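Re: [sim-users] Anyone tried the Wukton kitchen pack?

On Sunday a list member wrote:

> We've got a bit of budget left and I'm looking at the Wukton kitchen
> pack for Prosa. The page says 300 room layouts and two-armed robots
> ready to go, but there's hardly anything about how the doors and
> drawers behave. Is it any good, or should I stick with Vakance?
> We only have the one modest machine to run it on.

Hi all,

I've had the trial of this going since January, so I can give you a fairly full moan (and a bit of praise, to be fair to them!).

Getting it going was painless. The download took ages, but once it was on the disk Prosa picked it up first time and I had a robot in a kitchen before my tea had gone cold. The rooms are put together by shuffling colours and surfaces, so you do get some very odd decorating — bright pink-purple cupboard door on a green unit, brown marble behind the worktop, that sort of thing. I rather like it. If your software can only find a handle on a nice white door, you want to know that early on.
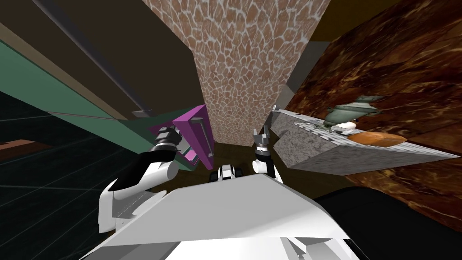 Doors are what I've spent most of my time on, and I've now got 537 runs saved. The hinges feel sensible and the handles are solid, which I couldn't say for Vakance when I last used it (fingers went straight through, drove me up the wall). The head view tips down very steeply by default, so you see a lot of the robot's own chest. You can change the angle in the settings, but it goes back to the default every time you load a new room. I've reported that twice.

Loose things on the worktop are less convincing. Teapots and loaves look fine sitting there, but give one a nudge and it slides as if somebody had buttered the granite. There's a friction setting buried in the room file and turning it up to 18 helped a lot.

As for your modest machine, mine is nothing special and I can run up to 20 rooms side by side with the pictures switched off. With them on I stick to two. Mansour sell a hosted version if you'd sooner not bother, but I found the queue slow in the evenings and went back to running it at home.

Would I pay for it? For doors and drawers, yes, and I probably will when the trial runs out. For picking up crockery I'd wait for the next release and see if they've sorted the sliding.

Happy to send you my settings file if you want it, just reply off list.

Cheers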